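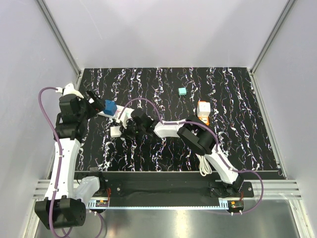

Standby load, part two

February 1, 2022

The house in Vornthorpe used 3000 kWh last year. With everything we think of as "on" switched off, the meter still shows a draw of 70 W. We shut off the main breaker when we travel, so over the year that idle draw comes to 600 kWh, or a fifth of the bill.

In June I tried to find it by reading labels. That was a waste of an evening. The label gives the maximum rated output and says very little about what the device pulls with no load. This time I used a plug-in meter, left each item on it overnight, and divided energy by hours. Instant readings below one watt are not reliable on my meter — it rounds to zero and stays there.

Phone chargers were the first surprise. A small USB adapter with nothing attached barely registered over a full night. Older transformer types were far worse and stayed warm to the touch.

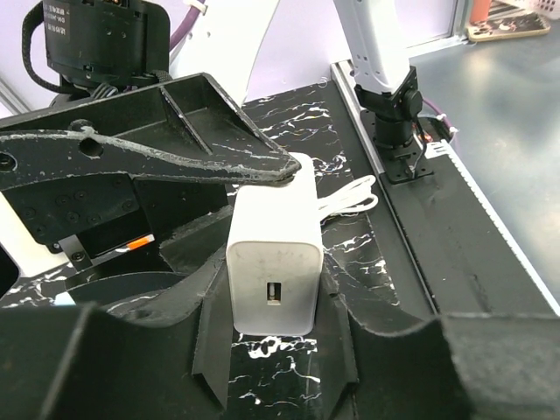 Jawad Arain wrote after part one that I should also test chargers with a fully charged phone still connected, as the draw does not go back to the no-load figure. He was right, and I have added a column for it.

The large items were the amplifier, the cable box and the old printer. Putting those three on switched outlets removed 28 W. The cable box takes several minutes to start from cold, so it may go back on permanent power. A strip with a button per outlet is easier to live with than one master switch, though a lit indicator or a built-in USB supply adds a small draw of its own.

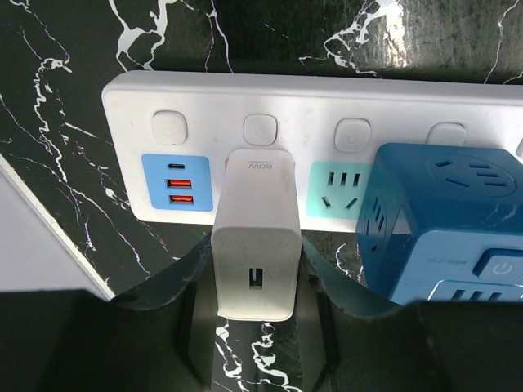
Doesn't the printer run a cleaning cycle every time it gets power back, asked one commenter, and use up ink? Mine does. I now switch it on once a week and print everything in one batch.

The remaining 42 W is mostly the router, the doorbell transformer and the boiler controls. The boiler is hardwired, so it needs a clamp meter, and I have not bought one yet.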